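Culture > Audio > Interviews

The man who reads newsletters out loud

August 25, 2021

I'd been a paying subscriber to Drurolton for most of a year before I found out it was one guy. I'd pictured an office, a few interns, maybe a plant. Then I got Kohei Sakamoto on a call and he laughed at me for a good while.

"It's me and a microphone," he said. "And Takeshi, when Takeshi answers his email."

Drurolton takes small local newsletters, the kind that get mailed out to a few hundred people, and turns them into audio. Sakamoto reads every one himself. He started in February with the Flendunstead town bulletin (road closures, a lost cat, a very long letter about parking) and he now does 14 titles a week. Before that he spent 11 years as a radio producer, mostly on overnight shows, and I think you can hear it. He reads like it's three in the morning and you're the only one up.

I asked how many people listen. I figured he'd dodge it, but he had the number ready.

"The Flendunstead one has 312 regular listeners. The town paper would call that a disaster. I think it's huge! Those people stay to the end. I used to make shows where half the audience was gone before the weather."

The money is the awkward part, and he knows it. Subscribers pay by the month, the newsletters get a cut, and an ad company called Valloletti offered to run spots in all of it last spring. He said no, then he said maybe, then he said no again. I told him I'd have folded on day one.

"I did fold, for a weekend," he said. "Then I tried reading one of the ads right after an obituary and felt sick."

Takeshi Hamada handles the editing, and he's the one pushing to grow. He wants other readers, other accents, maybe a second language. Sakamoto is slower on this – he'll admit he likes being the voice.

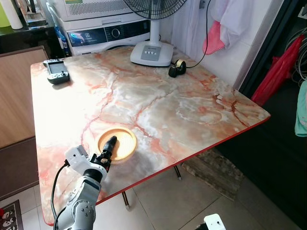 He did give way once. When he lost his voice for 13 days, a listener named Khasawneh filled in from her kitchen, and the mail that came in was, in his words, "a little too nice about her." She has two titles of her own now.

I wanted to know if he ever gets bored. Nobody could love every zoning notice, right?

"Oh, I get bored all the time," he said. "I leave it in. You can hear me turn the page and sigh. People write to me about the sighs."

He had a bulletin to record before dinner, so I let him go.

Recent in Audio
Why your favorite show keeps changing its theme song
Five night shows worth staying up for
What a small station does with its old tapes
Should podcasts have seasons?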